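Progress report no. 2 to the Dhillon Fund
Project: Towel handling with robot arms at Canance laundry
Prepared by: Hryhorii Lysenko, project coordinator
Date: 2021-05-19

1. Background

As you know from our first report, Canance washes and folds textiles for hotels and small clinics. The finishing room has 19 employees, and most of their day is spent picking towels from a pile, finding the corners and feeding them to the folding line. This is the task which gives us the most complaints about shoulders and wrists. The grant pays for a test cell with robot arms, and also for the training hours of the people who will work beside it.

2. Work done in this period

The cell was moved from the supplier, Ultero, into the side room next to finishing. We covered the work surface with blue cloth, because the cameras had difficulty separating white towels from the former gray table. The present work is on hanging the towel from one arm and bringing the second gripper to it at the correct height. 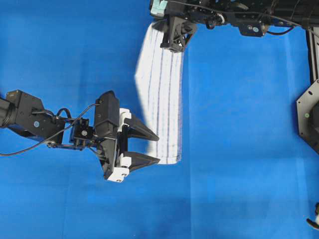

Striped towel held by the upper arm, with the second gripper open beside it.

Our target for this period was 4000 recorded handling attempts, and we reached it. Plain white towels are the easiest for the software. Striped towels are slower, and we have asked Ultero to explain if the stripes or the thinner fabric is the cause. We did not receive a full answer yet.

In the last test series of the period, 89 percent of the attempts ended with a towel which the operator accepted. The others had to be picked up again by hand. We consider this result good for a test cell but not sufficient for daily production.

3. Changes for the employees

Four employees from finishing now work part of their shift in the cell. They prepare the towels, start each series, and decide if the result is acceptable. At the beginning the decision was made by our engineer, but the employees were stricter than he was, and their judgment is now the rule.
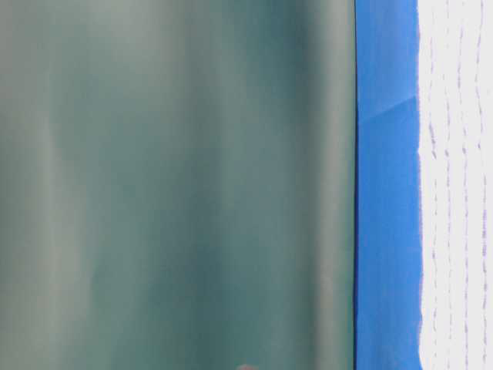
Laiba Magsi, shift leader in finishing, has written the instruction sheet for the cell. Her first version had 40 steps and was shortened after the operators tried it. She also collected the questions of the staff. The most frequent one concerned pay: employees wished to know if hours in the cell count the same as hours on the line. Management confirmed in writing that they do. The second was about jobs. No position in finishing will be removed during the grant period, and we have asked management to say what comes after it. This answer is still open and the staff ask about it often.

4. Difficulties

The grip on corners needs more work. A corner with a thick hem is held differently from a thin one, and we adjust the closing force by hand between series. The delivery of spare finger tips from Stikotent was late, so testing stopped for several days.
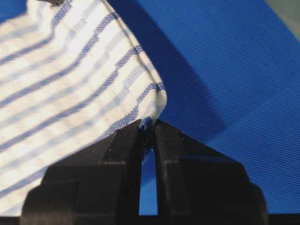 Gripper closed on the corner of a striped towel.

The noise in the side room was also mentioned by two operators. We will measure it before the next period.

5. Plan until October

- Automatic adjustment of the closing force
- Tests with bath towels, which are heavier
- Training for four more employees from the evening shift
- A written statement by management on positions after the grant

The budget is spent according to plan except for spare parts, where we request to move a small amount from the travel line. The request is attached separately.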